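Speaker notes: "What the Quote Leaves Out"
Slot is 39 minutes with questions. Do not run over, there is a lunch behind us.

Opening

Get the laugh early or give up on it. Ask who has a robot in next year's budget. Then ask who has a line in next year's budget for the person standing next to the robot. Wait. Fewer hands. Move on before it gets sad.

The quote

Put up the Florodwood quote with the price blacked out. Point out how short it is. One page, very confident, nice logo. Ours at Ludwood came to 477 lines once we had finished adding what the page forgot. Read a few aloud: spare finger covers, freight back to the vendor, freight back to us again, a second washing machine.

Pause on the second washing machine. Purchasing certainly did.

Buy, lease or wait

Danillow offers a six-month lease with an option to buy. Good if you don't know your tasks yet. Bad if you like having a hand available in month seven. Waiting is also a plan, and finance adores it, but write down what you are waiting for. "Cheaper" needs a number next to it.

Pick the job first. We wrote "household tasks" on the request form and Pankaj sent it back with one word circled. He was right. "Towel, front-loader" is a job. "Household" is a wish.

On the job (slides run together, talk over them)

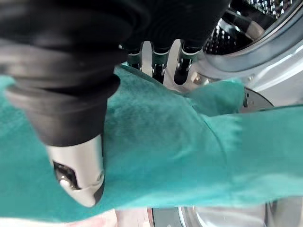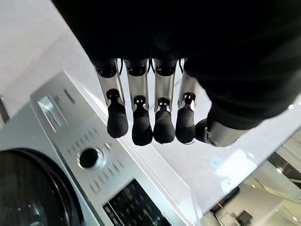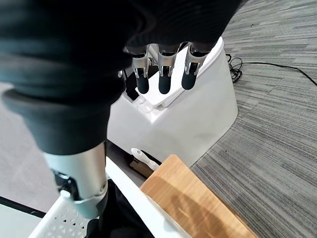 Bastien Brunet and Pankaj Kushwaha
Equipment Planning, Ludwood
October 21, 2018

Let the audience look for a bit. Then go back to the towel and ask what it costs. Somebody will say the price of a towel. Fine, but you'll want a stack of them, and a shelf, and a person who folds. Put it under consumables and give consumables a real figure this time.

Then the two washers. Say plainly that appliances are equipment. Ours went in under "misc." and spent all of July there while three departments argued over who should sign.

Last slide of the set: point at the fingertips. Rubber is a wear part. Ask any vendor for the price of one tip, the price of a full set, and how long each takes to arrive. Jayawardena answered the same day. I'll leave out who didn't, they may be in the room.

Rules we use now

Every task on the request gets its own props line.
Training time goes in as hours with names on them.
Keep a reserve for repairs and don't let anyone call it a surplus in the last quarter.
Read the warranty for the word "contact." A hand touches things for a living.

Questions

Bastien takes anything on leasing. Pankaj takes tax. If asked whether it has paid for itself, say we have a spreadsheet and offer to email it.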